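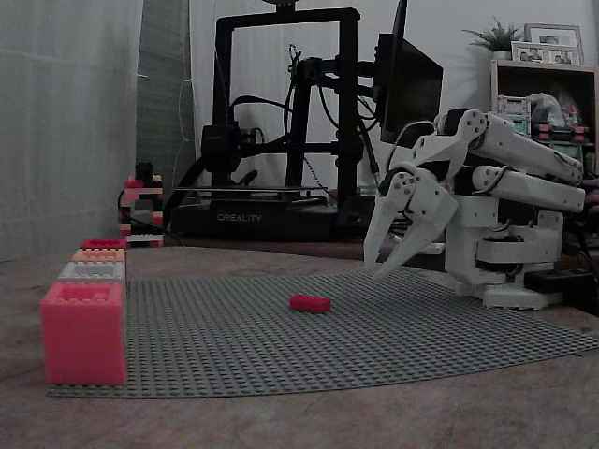
Search for: Search

The Wrong Hook

Ten past two in the morning and the Flestier site was down again. Not down down. It loaded, in a way. White page, a menu with no words in it, and right at the bottom the opening hours for a shop that had moved in March.

She'd been asleep for maybe an hour. Phone on the pillow, buzzing itself under her ear. The host's robot voice read out the alert as if it was a train announcement and then rang off.

Kitchen. Kettle. Laptop on the bread board, no other room for it.

She logged in, or tried. The login page came up fine, took her password, thought about it and gave her the login page back. Tried again. Same. So in through the back door, the file manager, the slow one with the tiny folders.

The plugins folder. She knew every name in there the way you know the people on your bus. The one for forms. The one that made pictures smaller. The one that nobody had touched in years and that she was frightened of. And then one she didn't know.

hakura-helper.

She hadn't put that there.

The kettle clicked off and she let it. The folder had one file in it, 3294 lines long, and the first of them was a comment. It said: please don't remove me until you've read to the end.

She went to the sink, ran the tap, drank some water out of her hand. Went back. Still there.

Right, she thought. Some kid. Some kid in a bedroom has got in and left a joke. You find the way in, you shut it, you wipe the lot and restore from Tuesd– from the last backup. Two hours' work, bill for two, go back to bed.

She looked for the last backup. The list was empty.
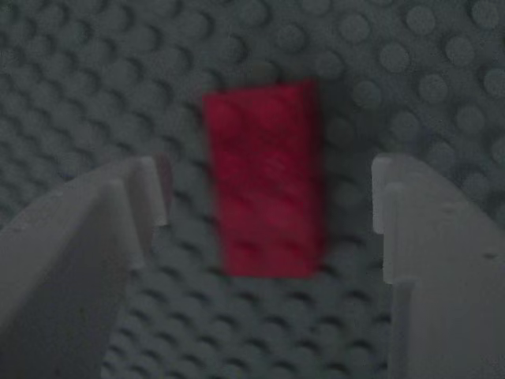

Reading to the end

It wasn't bad code. That was what bothered her. Most of what she saw in a week was held together with string, hers included, and this was tidy. Short functions. Proper names. Somebody had lined up all the equals signs.

Every so often there was another comment.

Line one hundred and something: this bit is from the Maldonado site, you wrote it on a train.

She had. She remembered the train. A booking form for a dance school, Maldonado's, her first paying job, and she'd fixed the date picker standing up between carriages with the laptop on the bin. She scrolled and there it was, her own date picker, with the same daft spelling of calender she'd never gone back and changed.

Then a bit from the Clerby job. The one that went sour. Clerby had never paid and she'd never given them the password, and the whole thing had been switched off one night with all its pages in it, recipes mostly, somebody's gran's, typed up over a winter. She'd meant to send them a copy. She had really meant to.

You kept a copy, said the comment. It's on the grey drive. You've been stepping over it.

She looked down. Under the table, in the box with the old cables. Well.

She read faster. Skipped, went back, made herself not skip. There were jobs in there she'd forgotten doing. A thing for a choir, a thing for a man who sold gates. None of it did anything as far as she could see. Nothing called it. It just sat there being loaded, too early, before the page had any idea what page it was, and that was why the site fell over. It was asking who it was before anyone could tell it.

She could fix that. It was one line. Move it down, hang it off a later hook, let the page get it's shoes on first.

Twenty to four. A bird had started up, on its own, much too soon.
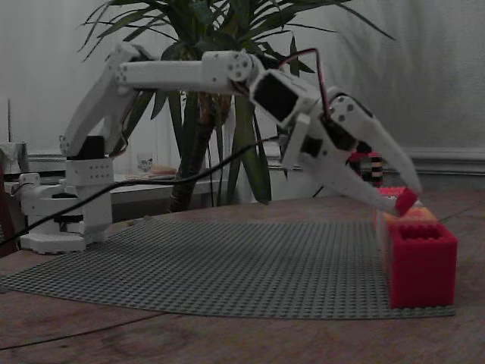

Status

The last line of the file was not a comment. It was a switch, set to false, and the name of the switch was send_the_recipes.

She ate a cracker. She thought about who might have done this and got nowhere. Someone from Hakura, if there was a Hakura – she'd searched and got a village and a kind of shampoo. Someone who had been on the train. She thought about deleting the folder, and her finger got as far as the key, and she thought about the gran.

Got down on her knees. Pulled the box out. The drive was right at the bottom with a sock round it, and when she plugged it in it made a noise like a spoon in a jar and then it was there, all of it, puddings, soups, a page just called Sundries.

She zipped it up. Found the old address, the one with the angry emails in it. Wrote sorry this is so late, deleted that, wrote it again. Sent.

Then she moved the one line down and saved. Loaded the Flestier site.

200. All fine. Menu with its words in, photo of the shop front, the new shop front. She checked it on the phone as well. Fine.

Back to the file manager for a last look, half her tea gone cold, the sky doing something pink over the bins. Forms. Small pictures. The one she was frightened of.

No hakura-helper. She refreshed it. No.

In the backups list there was one entry, made at ten past two, and a tick box next to it. She ticked it and went up to bed with her shoes on.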